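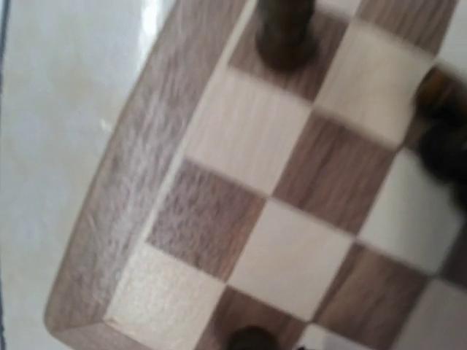 工单 1406：社团活动登记系统，照片上传后缩略图空白
产品：Julleo 活动登记（自建服务器版）
提交人：Fumiko Shibata
提交日期：2026年9月2日
优先级：普通
状态：已解决，待观察

问题描述
在活动页面上传照片，进度条走完，提示“保存成功”，回到列表后缩略图位置是一块灰色方格。点进去能打开原图，只有列表和首页轮播不显示。用来测试的是棋类小组页面的封面照片。原图打开正常，颜色和方向都对，因此先排除文件损坏。换成另外几个小组的旧照片重新上传，结果一样。旧活动里以前生成的缩略图仍然能显示。

环境
服务器：Edden 机房的虚拟机，系统盘和数据盘分开挂载
浏览器：办公室两种浏览器都试过，手机端也试过，现象一致
上次能正常上传的时间：升级之前。具体哪一天没有记录
最近的变动：数据目录从旧盘迁到新盘，同时升级了 Julleo 的小版本

处理记录

记录一（支持组）
请先确认后台“图片处理”一栏的状态，再提供上传时的服务日志。清空浏览器缓存后重试一次，把结果写在工单里。

记录二（Fumiko Shibata）
缓存已清，无变化。后台“图片处理”显示“运行中”，待处理任务数一直在涨，没有减少过。日志里重复出现下面这一行：
thumb worker: cannot write to cache dir, retry later
没有看到别的报错。上传接口返回正常。

记录三（支持组）
从日志看，原图写入成功，缩略图进程写不了缓存目录。常见的情况有两种：目录不存在，或者目录属主不对。请在服务器上查看缓存目录的属主和权限，同时看一下数据盘的剩余空间和 inode 使用情况。

记录四（Fumiko Shibata）
目录存在。剩余空间很多，inode 也没有用满。属主显示的是数字 1000，没有对应的用户名。原图目录的属主是 julleo，这个是对的。迁移是 Ham 那边的同事做的，他说用的是打包再解包的方式，原图目录后来手工改过属主，缓存目录可能漏了。

记录五（支持组）
符合判断。新机器上服务账号的编号是 2000，旧机器上是 1000，解包时保留了旧编号，所以新账号没有写权限。处理步骤：
先停止缩略图进程，主服务可以不停。
把缓存目录连同子目录的属主改为 julleo。
删除缓存目录下的 lock 文件。
启动缩略图进程，在后台点“重新生成失败的任务”。
注意不要用放开全部权限的办法代替改属主。下次升级时安装脚本会检查权限，不符合会中止安装。

记录六（Fumiko Shibata）
已按步骤执行。改属主没有问题。lock 文件有两个，都删了。进程启动后任务数开始下降，首页轮播恢复。但棋类小组那一页仍然是灰色方格，其他小组都正常。刷新和换浏览器都没有用。

记录七（支持组）
请在该活动的“附件”页查看封面的任务状态。如果状态是“已放弃”，说明重试次数超过了上限，批量重新生成不会包含它。

记录八（Fumiko Shibata）
状态确实是“已放弃”。我之前拿它反复测试，估计就是这样用完了次数。现在单独点了“重置”，过了一会儿缩略图出来了，列表和首页都能看到。
另外问两件事。
一、任务堆积的时候后台还是显示“运行中”，能不能有告警？这次是小组成员来问才知道的，在那之前后台看不出异常。
二、重试上限在哪里改？

记录九（支持组）
一、“运行中”只表示进程存在，不代表任务能完成。当前版本没有内置告警，可以用监控工具读取状态接口里的 pending 字段，超过设定值就发邮件。你们已经在用 Skurkent 做监控，新增一条检查即可，接口地址在管理手册的“状态接口”一节。
二、配置文件的 worker 段，参数名为 max_retry。不建议调得太大，否则遇到真正损坏的文件会一直占用队列。改完需要重启缩略图进程。
关于后台状态的文字，已转给开发组，作为改进建议登记，暂时没有排期。

记录十（Fumiko Shibata）
Skurkent 的检查已加，把阈值临时调低试了一次，能收到邮件，然后改回来了。max_retry 保持默认。迁移文档里补了一条：解包之后核对所有数据子目录的属主，包括缓存、导出和临时目录。顺便查了导出目录，属主也是旧编号，已经一并改好。导出报名表试了一次，正常。
工单可以先转为观察，1月还有一次机房迁移，到时候按新文档再走一遍，有问题会引用本单号。

记录十一（支持组）
收到，状态改为“已解决，待观察”。1月迁移前请先在后台导出一份配置，并记下新旧两台机器上服务账号的编号。如果可以，新机器建账号时直接指定为 2000，与现在这台保持一致，解包后就不需要再改属主。

附：相关目录
原图目录：data/original
缓存目录：data/cache/thumb
导出目录：data/export
临时目录：data/tmp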